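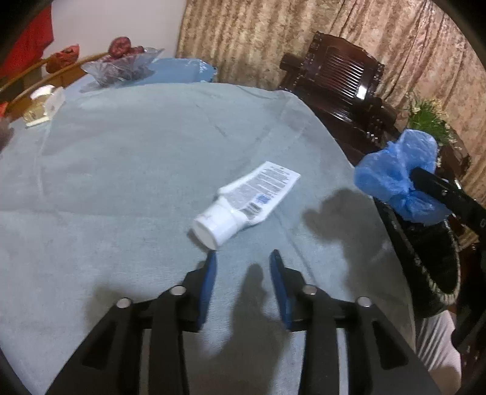
White tube on the table, print side up.

Print this message | E-mail this message

Subject: Re: Tubes and film, what goes in which bin
Date: Saturday, August 29, 2026

Replying to the list as I had three private mails asking the same thing.

> Can someone tell me where we stand on toothpaste and
> cream tubes? The Stiren leaflet says yes to "plastic
> tubes, cap on". The sheet that came through our door
> in June says no tubes at all. I have been putting them
> in the green box and the last two times the crew left
> the box full at the kerb with a sticker on it. Also,
> does anyone still take thin bags? The shop on Gosselin
> Road has moved its bin.

Both sheets are right, for different streets. Stiren collects on the north side of the railway and Hurnico on the south side, and they have separate sorting contracts. The leaflet from Stiren was put through doors on both sides by mistake. If your collection is on a Tuesday you are with Hurnico and the June sheet is the one to follow.

For Hurnico streets, tubes go in the grey bin. I rang them and was told the sorting line at Fedomum can't separate a tube with a metal layer from one without, so the whole lot is refused. A single tube is enough for the crew to leave the box if they see it on top. I asked whether they would take the cap by itself and the answer was no, it is too small and drops through the screen.

For Stiren streets, plastic tubes go in the green box with the cap screwed on. Squeeze out what you can. No need to cut them open or wash them. If the tube stays folded when you roll it up, it has metal in it and belongs in the grey bin. If it springs back it is plastic all through. The small print on the back sometimes gives a material code, usually near the bottom, but plenty of tubes carry none.

Thin bags are not taken at the kerb by either firm. This includes bread bags, fruit and veg bags, bin liners and the wrap round kitchen rolls.
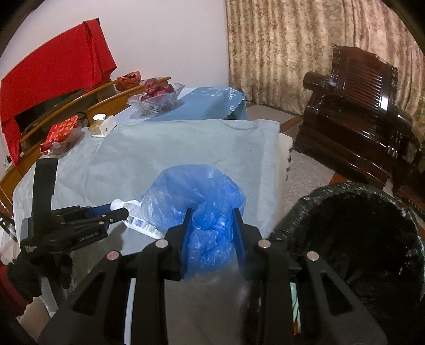
Thin blue bag. Not for the green box.

The bin at Gosselin Road has gone inside, past the tills on the left, next to the battery tube. You have to go in during shop hours. They want bags empty and dry, and they don't want them knotted. Food film that has been on meat is not accepted. The other drop-off is at the Fedomum site itself, bay 8, but you need the permit in your windscreen and they do check.

The stickers: a yellow one means the box was left and will be taken next time if you remove the wrong item. A red one means you have to ring. Whoever wrote that they had two stickers in a row, if they were yellow you don't need to do anything except take the tubes out.

On the question that came up last month about whether it's worth the bother, the only figure I have is from the parish newsletter, which says 1,988 boxes were left behind on our rounds in the year to June. It doesn't split them by cause, so I can't say how many were tubes.

I have asked Stiren to send a corrected leaflet to the south side. No date yet. If anyone on the Mill Lane end gets one, please post here, as we are the last street on the round and tend to be missed.

Could we also stop changing the subject line on these, it makes the archive hard to search.

Print this message | E-mail this message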